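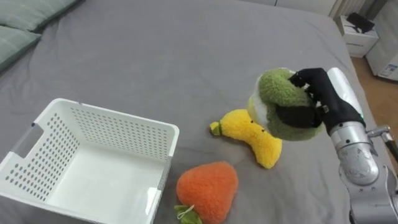
*Gray fitted sheet, sage pillows, white storage basket and three plush toys, from the Darkotura bedroom set. Free to use with credit to Corent.*

**FOR IMMEDIATE RELEASE**

13th September

# Corent launches Darkotura, a bedroom set for kids who bring everything to bed

Sheets, pillowcases, one basket. On sale now, online and in the Savitz shop.

Corent, the small home goods company behind the Pappas towel line, is today releasing Darkotura, its first range for the bedroom. The starting point was simple enough. Children's beds fill up. Stuffed animals, stuffed vegetables, books, socks, a flashlight. Somebody has to clear it all off before the sheet can be changed, and most nights before anyone can lie down.

So the set comes with a basket. One fitted sheet, two pillowcases, one open-topped white plastic basket with small round holes in the sides and a handle slot you can get a whole hand through. Toys go in the basket, basket goes on the floor or the shelf, bed gets made. Morning, same again in reverse if you like.

"We sold towels for years and people kept writing to us about beds," said Dilruba Kanagaratnam, founder of Corent. "How do I keep the corner on. Where do I put forty stuffed animals while I change the sheet. My own kids' answer was the hallway floor. I stepped on a plush carrot at five in the morning more than once, and a plush carrot is fine, but the thing next to it was a toy truck."

## What's in the set

- **Fitted sheet.** Cotton jersey, elastic all the way round. Gray, sage or oat. Twin, full and queen.
- **Two pillowcases.** Envelope closing, no zipper, no buttons. The twin set comes with two as well, we were asked a lot and yes, two.
- **One basket.** White plastic, perforated sides, rounded rim. Wipes clean. Flat floor so it doesn't rock when you set it down on a mattress.

Sold as a set only for now. Extra baskets will be available separately, see below.

Toys are not included. Please say so in any coverage, we had emails about this after the preview. The orange carrot and the yellow toy belong to the office and are not for sale.

## The fitted sheet

Most of the development time went here. Jersey stretches, so it goes over a thick mattress without a fight, but a lot of jersey sheets creep up at the corners by the third night. Darkotura's corners are cut deeper and the elastic is wider than on the first samples. First samples were bad. Kanagaratnam says so herself.

"The first ones popped off if you sat on the edge to tie your shoes," she said. "We sent them back. The second lot was better and too hot. What we're selling is the fourth, and I've had it on my own bed since August."

The sheet will wrinkle a bit. It's jersey and it's meant to be slept on, no ironing, pull it smooth with your hand and you're done. The gray hides more than you'd think. The oat hides less, worth knowing if there's a juice drinker in the house.

Wash at warm, tumble low, take it out while it's still very slightly damp if you can be bothered. Wash the gray seperately the first time.

## The basket

The part the company expected to be an afterthought, and the part testers wrote the most about.

Corent sent early sets to 8 families in and near Savitz over the summer and asked them to use the basket however they wanted. Bedtime toys, mostly. One family used it for clean laundry waiting to be folded. Another kept swim things in it because of the holes. One four year old sat in it. (Not recomended. It is not a seat.)

Several parents said the same thing in different words: the basket got used because it was already on the bed. A toy bin in the closet means carrying things across the room in armfuls, dropping half. With a basket right there by the pillows the child can do it, one thing at a time, and quite a few of them did.

"My daughter says goodnight to each of them on the way in," one parent wrote on the feedback form. "Takes ages. But the bed is clear and I didn't do it."

The holes are there so that plush put away a little damp, after a wash or a spilled cup, gets some air. They also keep the weight down. A full basket of soft toys can be lifted by a small child by the handle slot, a full basket of books can't, please don't fill it with books.

## A bedtime routine, if you want one

The leaflet in the box has this on the back. Reprinted here for parenting pages and newsletters, no need to ask.

1. Basket on the bed, foot end.
2. Child picks one toy to keep out. Two on weekends, or whatever the going rate is at your house.
3. Everything else in the basket, big ones first.
4. Basket down on the floor.
5. Smooth the sheet, pillows back to the top.
6. In.

Sheet change day: same steps, but strip the bed after number four. Start the new sheet at the head end, both corners, then pull down to the foot. If it's fighting you at the last corner it's on sideways. Twin sheets have a small tag at the bottom left for exactly this. Queen too.

## Colors

Sage was nearly dropped. It was going to be gray and oat only, and then the sage pillowcases came in and got put on a gray bed to see, and that was that. Customers can mix: choose one color for the sheet and another for the pillowcases at checkout, same price. Gray sheet with sage cases is the combination Corent is using at the shop.

The basket comes in white. Other colors are being looked at, no date.

## Numbers and availability

The first run is 1,689 sets. Of these 800 are twin size, the rest split between full and queen. When a size sells out the website will take an email address and nothing else, no deposit, no preorder. The second run depends on the mill and Corent isn't going to promise a month it can't keep.

Orders ship within 4 working days. Single baskets go on sale once the first sets have all gone out. Shop customers in Savitz can pick up the same day, entrance is on the side while the front steps are being redone.

Returns: unwashed and in the bag for the sheets, any condition for the basket as long as it's in one piece. A sheet that loses its elastic in the first year gets replaced. Send a photo of the corner, no need to send the sheet.

Stores wanting to carry the set should write to the trade desk. Minimum order is one carton. A few independents who already stock Pappas towels have been sent swatches; if you stock Pappas and didn't get swatches, that's our mistake, write and we'll put them in the mail.

## Packaging

The sheet and cases come folded inside the basket, with a paper band round the lot and the leaflet tucked under it. No plastic bag around the basket, no cardboard insert. This means the basket may arrive with a scuff now and then. Testers didn't mind. If you mind, tell us.

## What's next

A crib size sheet has been asked for more than anything else. It's being worked on. Crib sheets have their own fit rules and Kanagaratnam wants the corners tested for longer than the others were. Nothing to announce.

A flat sheet is less likely. "I asked the test families who used a top sheet on the kids' beds and got a lot of laughing," she said. "If the grown ups with queen beds want one, write in. We do read them."

## About Corent

Corent makes plain things for bathrooms and now bedrooms. Started by Dilruba Kanagaratnam with a single bath towel, later the Pappas line, still the best seller. The company designs, packs and ships from Savitz, out of the rooms above the shop.

## Press contact

Press desk, Corent, Savitz. Sample sets can be lent to home and parenting titles, please state bed size and color when you write, and what date you need it back to us by. Swatch cards can be kept. Interviews with Dilruba Kanagaratnam by phone, mornings are best.

Picture above may be cropped. Larger file on request, also plain shots of the basket on its own.

ENDS

**Note to editors:** Darkotura is one word, capital D only. An earlier notice to stores gave the pillowcases as zippered. They're envelope closing, please use this version.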